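Lab 4 notes, gripper comparison (Tuesday group)
R. Ahmadpour

Same arm, same basket, two sets of fingers: Willey hard pads first, then the ribbed ones. Breads are the soft objects this week. 50 tries per set, log every one, including misses.

Watch the rim. Come in from the top, fingers spread, then lower. Ribbed pads touch down on the flat bun before closing, so set the speed low there. Check wich finger lands first and write it down. 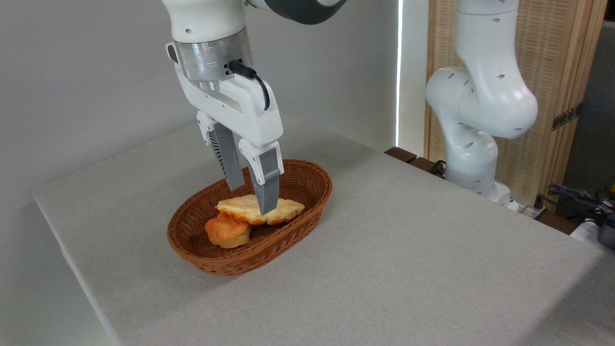 What to hand in

- success count per finger set
- grip width at close, both buns (flat one + round orange one)
- any marks left on the crust
- cable: did it snag on the basket? y/n

Dont change the controller gains between sets. Questions to Orvokki Ikonen, room 3787.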